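How to Wash and Care for Linen Bed Sheets at Home

Many people write to me that they bought linen sheets, paid a lot of money for them, and after one year the sheets are thin in the middle or feel like cardboard. In most cases the linen was good and the washing was wrong. I learned to care for linen from my mother-in-law, and later I worked eight years in the laundry of a small guesthouse, where we had 772 pieces of bed linen in the book. In this page I write how I do it today with a normal household machine.

What you need

A washing machine with a gentle or normal program
Liquid detergent without bleach and without optical brightener
White vinegar, the simple kind for cleaning
A clothesline or a drying rack
A spray bottle with clean water
An iron, only if you like smooth sheets

Before the first wash

Read the label first. Some linen is already washed by the maker and some is not, and the second kind will become smaller, mostly in the length. If you want to sew a sheet yourself, wash the fabric before you cut it. I did not do this once, and my fitted sheet never again went over the fourth corner of the mattress.

New colored linen can lose some dye. Wash it alone the first two times, or together with clothes of almost the same color. Dark blue and dark red are the worst in my experience. After this the color normally stays where it is.

Step 1. Prepare the load

Shake the sheets by the window. Close all buttons and zippers of the duvet covers, and turn the covers inside out. Then look for stains, because an old stain is much harder to remove after warm water.

Do not fill the drum more than half. Linen drinks a lot of water and becomes very heavy. When the drum is too full, the sheets rub on each other in the same folds and you get light lines in the color. Do not wash them with towels. The towels leave small fibers everywhere, and these are not easy to take away.

Step 2. Treat the stains

For grease, put one drop of dish soap on the place, press it in with your finger and wait fifteen minutes. For blood use only cold water. For coffee and tea I use vinegar and water, half and half, and I dab it from the outside of the stain to the inside. Never rub linen hard with a brush. The fibers break and the place becomes hairy, and then it looks worse than the stain.

Step 3. Wash

Choose warm water, 40 degrees Celsius, which is on many American machines the setting "warm". For daily use this is enough. If someone in the house was sick you may wash white linen at 60 degrees, but look at the label before.

Use less detergent than it is written on the bottle. Too much soap stays in the fabric and makes it stiff. I also do not use fabric softener. It puts a layer on the fibers, and the linen cannot take up moisture so well any more. In the place for softener I pour 4 tablespoons of vinegar. The smell goes away when the sheet is drying.

My machine can spin with 1000 turns, and I do not go over that for sheets. With a lower number the creases are softer, but the drying takes longer.

Step 4. Dry

Take the sheets out directly when the machine has finished. If they lie wet in the drum for one evening, the creases become like pressed in and only the iron will help you.

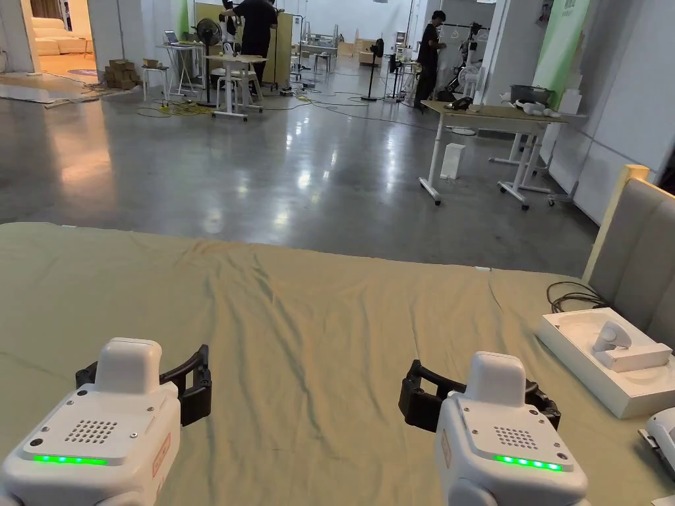

Pull each sheet with both hands, first in the length and then in the width, and hang it over the line with the edges together. For colored linen choose the shade. White linen can hang in the sun and will only become whiter. In September I still dry outside if I hang everything before 8 in the morning, later in the fall it goes on the rack in the corridor.

A dryer is allowed if you use low heat and stop it while the linen is still a little damp. Put the sheets over a chair or a door for the last part. Linen which was dried too much becomes brittle, and over the years the edges will open.

Step 5. Iron, or do not iron

I iron only pillowcases. Linen has creases, and after one night of sleep they are back in any case. If you want a smooth bed, iron when the fabric is damp, with a hot iron, and from the wrong side for dark colors. If it is already dry, use the spray bottle, roll the sheet together and leave it for half an hour so the moisture goes everywhere.

There is also a lazy method from Zulmira Mendes, my colleague in the guesthouse. She put the sheet on the mattress when it was nearly dry, pulled it strong at all four sides and sprayed a little on the big creases. Then she left the bed open until it was fully dry. Do not put the blanket over it too early, or the mattress will get moisture.

Storing

Fold the sheets loosely and put them in a cupboard with some air. Plastic bags and plastic boxes are not good, because linen in a closed place gets yellow lines. Change also the way you fold from time to time, so the fabric does not break always on the same line. Put fresh sheets at the bottom of the pile and take from the top.

Common problems

The sheet feels rough: Wash it one time without detergent and with a cup of vinegar. New linen needs several washes until it is soft.

Small balls on the surface: This is normal in the first months. They come from short fibers and they go away with washing.

Gray or yellow white linen: Soak it overnight in warm water with oxygen bleach, the powder kind. Chlorine bleach makes the fibers weak, please do not use it.

A small hole: Repair it before the next wash, with linen or cotton thread and short stitches. For a thin place in the middle, sew a piece of old pillowcase under it.

How often to wash: I change my sheets every week in summer and every two weeks in winter. With two sets you can let one rest in the cupboard while the other is on the bed.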